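Section 6. When an arm freezes or drops out

I wrote this part after our own bench at Molbridge quit on me in March, right in the middle of a pick. One arm stopped dead with its fingers a little way above the table, and the other one kept going as if all was well. If that happens to you, don't grab anything! Work down the list.

CAUTION: A frozen arm can still be powered, and it can move again without any warning. A limp one will fall. Keep your face and your free hand out of the space between the two arms until you've finished step 3.

1. Hit the stop on the Vekia panel. Closing the program window doesn't count – I tried that, and the working arm finished its move anyway.

2. Read the code on the panel and write it down before you clear anything. We mostly see these two:
601 – a joint got too hot or was pushed too hard.
2296 – the arm lost its link to the computer.

3. Put one hand under the forearm, then switch off that arm's supply. It's heavier than you'd think (mine went down harder than I'd like to admit). Lower it slowly until the fingers rest on the table, clear of any cups or mugs.

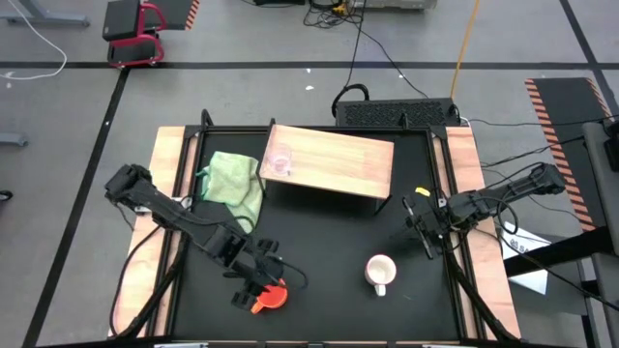
4. For a 2296, follow the cable from the base up to the gripper, one joint at a time. Mine had worked its plug half out at the elbow, and it looked perfectly fine until I wiggled it. Push each plug in until it clicks, and leave enough slack for the arm to stretch all the way out.

5. For a 601, leave the arm off for 20 minutes. Yes, the whole 20. I cut it short once and got the same code back on the very next pick.

6. Power up again and open and close the fingers six times with nothing between them. Listen for grinding. If the tips don't meet evenly, stop there and go to the finger alignment pages in the Prakell booklet.

Note: Keep the person on the hand controls in place while you do this, so there's always somebody ready to let go of the trigger. 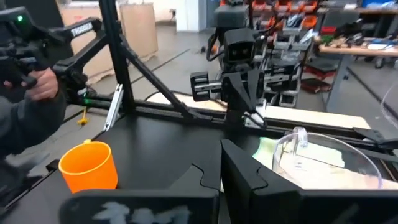

Section 7. Starting again after a stop

Load the last saved position and set the speed to low before you press Resume. I run one slow pass with both arms and keep my hand by the stop the whole time. If the same code comes back, shut everything down and send your notes to Szekeres, along with the log from that run.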